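Celix: ficha de datos del catálogo de mesas decoradas

Resumen
Celix reúne 417 propuestas de decoración de mesa enviadas por aficionados y revisadas por el equipo editorial de Plirkerier. Cada registro corresponde a una mesa completa, con su lista de piezas, la paleta de color y el coste declarado por la persona autora.

Contenido
Los registros se distribuyen en 17 categorías, entre ellas desayuno, merienda infantil, cena de otoño y comida al aire libre. El campo "presupuesto" recoge únicamente lo comprado para la ocasión; la vajilla que ya estaba en casa figura con valor cero. En 67 registros el coste no fue declarado y el campo aparece vacío. 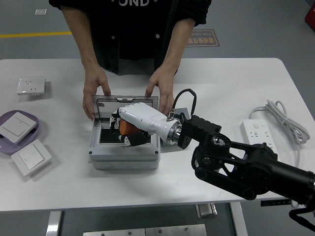

Los manteles y caminos de mesa se describen por tejido y medida en centímetros. Las flores se anotan con su nombre común en español, salvo las variedades de jardín, que conservan el nombre comercial.

Criterios de inclusión
Se admiten mesas de hasta 10 comensales. Quedan fuera los montajes de hostelería y los encargos remunerados. Las propuestas recibidas después de septiembre pasan a la versión siguiente.
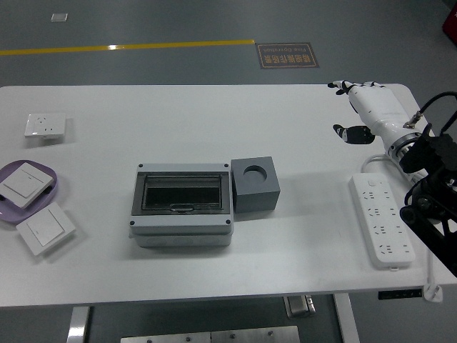
Eimear Buckley observa que el valor cero de la vajilla propia distorsiona las comparaciones entre registros y solicita un campo separado para las piezas prestadas. La petición queda abierta y se estudiará con la próxima revisión del esquema.

Mantenimiento
Responsable: Tonantzin Maldonado. Las correcciones se remiten mediante el formulario de Prernska, con indicación del número de registro y del campo afectado.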